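Home | About Us | Software | Careers | News | Contact

About Grinora

Grinora develops software that allows industrial robot arms to pick, sort and place objects they have not handled before. The company was founded by a small group of engineers who had spent much of their careers writing custom programs for production lines and who believed that the same work should not have to be done again for every new part, bin and gripper. Today Grinora employs 15 people, most of them software engineers, and serves customers in warehousing, light manufacturing and laboratory supply.

Our Work

The company maintains two products. Pekodum is our planning and control package. It receives a list of possible grasps, checks each one against the walls of the bin, the reach of the arm and the routing of hoses and cables, and returns a motion that the robot controller can carry out. Dindon is our perception package. It takes color and depth data from a fixed camera, separates the objects in a crowded container and proposes where each of them may be held.

The two packages may be licensed together or separately. Customers who already have a vision system in place often begin with Pekodum alone and add Dindon at a later stage. Both run on an ordinary industrial computer and are supplied with a full set of logging and replay tools, so that a failed pick can be examined step by step on an engineer's desk without stopping the line.

Testing and Quality

Grinora believes that software for physical machines must be proven on physical machines. Simulation is used every day in our offices, and each change to the planner is run against 1,000 recorded bins before it is reviewed. A change that passes is then installed on a robot cell, where it must complete 600 picks before it may be included in a release.
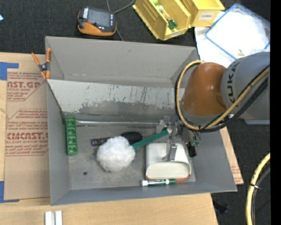

Our test collection holds 150 household, office and workshop items. They were selected for the trouble they cause: long thin handles that lie across other objects, soft or fibrous surfaces that return poor depth readings, open containers that may be gripped by the rim or from within, and shiny edges that confuse the camera. Items are placed in the bin without any set order, and the arrangement is changed between runs. Results are recorded by item and by type of failure, and a summary is provided to every customer with each release.

Particular attention is given to picks made close to the wall of a bin. In these positions the best grasp is often one that the arm cannot reach safely, and the planner must decide whether to accept a weaker grasp or to move the object first. This question has occupied our engineers since the first version of Pekodum, and it remains the largest single area of our development work.

Research and Partnerships

The company keeps a close working relationship with the Trương Laboratory, which studies motion planning under uncertain contact. Under the present agreement, Grinora provides recorded grasp data and access to its test cells, and the laboratory shares early versions of its planning methods. Student placements are offered each year, with applications accepted in February.

Working With Us

New projects normally begin with a review of the customer's parts, containers and existing equipment. Our engineers then prepare a written report that states which items can be handled with the current release, which will require further development - and which, in our opinion, are better left to manual picking. Customers are under no obligation to proceed after receiving the report.

Inquiries about licensing, support and student placements may be sent through the Contact page.

Page last reviewed 28/06/2018

Contact | Privacy | © Grinora. All rights reserved. | Back to top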